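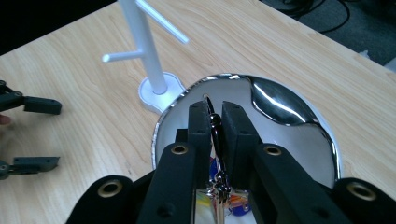
Mug tree and chrome tray on the table.

I spent a good part of this spring standing on Tindenden Road in the rain with a flashlight, moving salamanders. A few people have asked what that involves, so I'm writing it down while I still remember it.

The road runs between a wooded hill and Wotelell Pond. Spotted salamanders live on the hill, mostly underground, and on the first warm rainy nights they come down to the pond to breed. To get there they have to cross the road. They are slow, they are black with yellow spots, and on wet pavement you don't see the black part at all. Drivers have very little chance of avoiding them even if they want to.

Casimiro Zabala has been doing the crossings for 15 years. He lives at the bottom of the hill and started by himself with a bucket. Now there's a phone list. When the ground has thawed and it's raining at dusk and the temperature is in the upper forties, he sends out one word - "tonight" - and whoever is free puts on a vest and goes.

I got on the list through Khải Kim, who I know from work. I had lived two miles from that pond for nine years and had never seen a spotted salamander. I assumed they were the size of the little red-backed ones you find under logs. They aren't. A grown female can be as long as my hand, and thick through the body.

The rules are simple. You wet your hands first, and you don't use them if you've put on lotion or bug spray. You pick the animal up from underneath and carry it across in the direction it was already facing. You don't take it all the way to the water. If a car comes, you get off the road, and the salamander you were about to reach for has to wait. Casimiro is strict about that one. He sent a man home for it in March.

My first night was slow. It had rained all afternoon and then quit at 8, and the road started to dry out before anything much moved. We found wood frogs and a lot of worms. I learned that a wet leaf looks exactly like a salamander from standing height, and so does a twig, and so does a piece of tire.

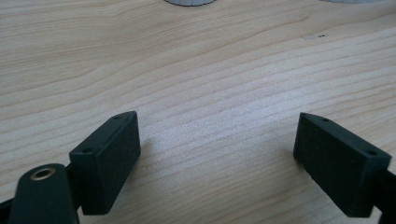
Wood grain, tabletop.

The second night was the big one. It rained hard from supper on, and by full dark they were coming out of the leaves all along the stone wall. I took the stretch by the culvert and Khải took the curve. I stopped trying to look far ahead and just walked back and forth over the same piece of road. Wood frogs were calling from the pond the whole time. They sound like ducks a long way off.

We lost some. A pickup came through faster than it should have, and I went back over that part afterward with a bag. Casimiro wants the dead ones written down along with the live ones, including which part of the road they were on. Those sheets are how he got the town to look at putting in a tunnel.

The tunnel is where things stand now. An engineer from Queiroz came out to look at the culvert and thinks a second, smaller pipe with low fencing on each side would work. The fencing matters as much as the pipe. Without something to steer them, the salamanders will walk right past the opening. There is a grant application in, and we should hear in July.

Boots are the other thing people ask about. Mine are Rovinanos, bought used, and the left one leaks at the heel. I keep meaning to patch it - I have the patch. Bring a headlamp as well as a flashlight so you have both hands, and put a spare pair of socks in the car.

If you live nearby and want to be on the list for next year, leave a comment and I'll pass your number along. The young ones leave the pond in late summer, also on rainy nights, and those are a lot smaller and harder to see. I haven't done a fall night yet.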